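Zumix Bench Cell, by Rivside
Two-arm tabletop unit for light shop and household work

Home / Bench Automation / Zumix

The Zumix will fold a dish towel. It will sort bolts all night without asking for the radio to be turned down. It will put a mug on a shelf, and in most cases the mug stays there. What it will not yet do, and we would like you to read this before the price, is coil a cable.

We get asked about cables more than anything else. Rental houses, school theaters, repair counters, people with a drawer: everyone owns a heap of black cord and everyone hopes a machine will deal with it by March. We hope so too. 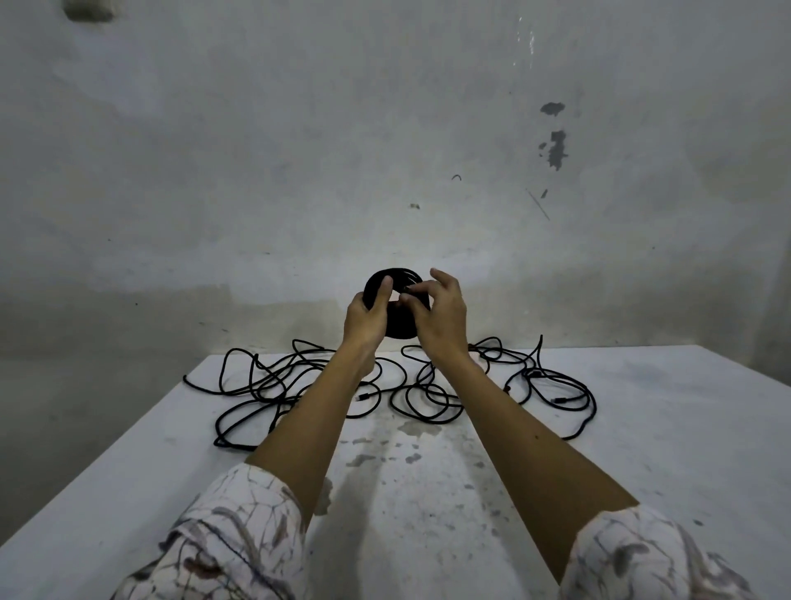

A bolt is the same shape when you let go of it. A cord has its own plans. Pull one loop and another tightens somewhere you weren't looking, and the plug you need is black, small and sitting in a pile of other black things. People handle this with their fingertips, half by feel, while thinking about lunch. Our gripper has two fingers and no lunch.

Houshang Sadeghi, who runs our test bench, has now logged 2,035 cable attempts on the Zumix. In 1,867 of them the unit picked up a cord and held on to it, and the sales department would like us to stop the paragraph there. In 42 it produced something a stagehand would accept as a coil. The rest are best described as nests.

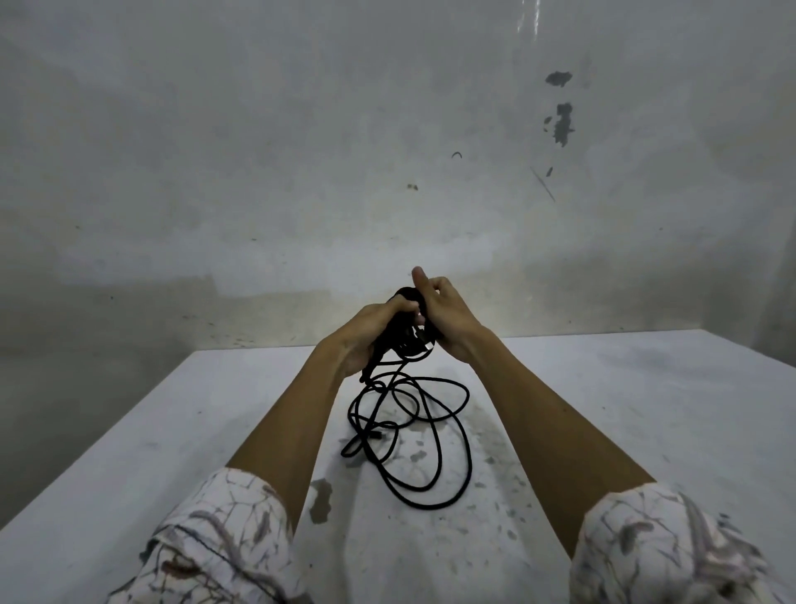
Coiling by hand, loose cable still on the table.

What it does today
Sorting rigid parts into bins: yes
Folding flat cloth, one piece at a time: yes
Wiping down a bench: yes, though old stains are between you and the bench
Plugging in a connector you have already lined up: usually
Untangling cords: no
Coiling cords: see above, and bring a chair

In the box
Two arms, bench clamps, Camura vision head, Farahani soft fingertips (one pair fitted, one spare), power supply. The power supply comes with a long cord. You will be coiling it yourself.

Good to know
Rated for 800 hours between services. Needs a flat table and steady light. The table does not have to be pretty. Software updates are free for the life of the unit, and cable handling will arrive in one of them when Houshang signs off on it. He has been shown the sales forecast and was not moved.

Request a quote, or send us a box of your worst cables for the test bench. We return them in whatever state they reach.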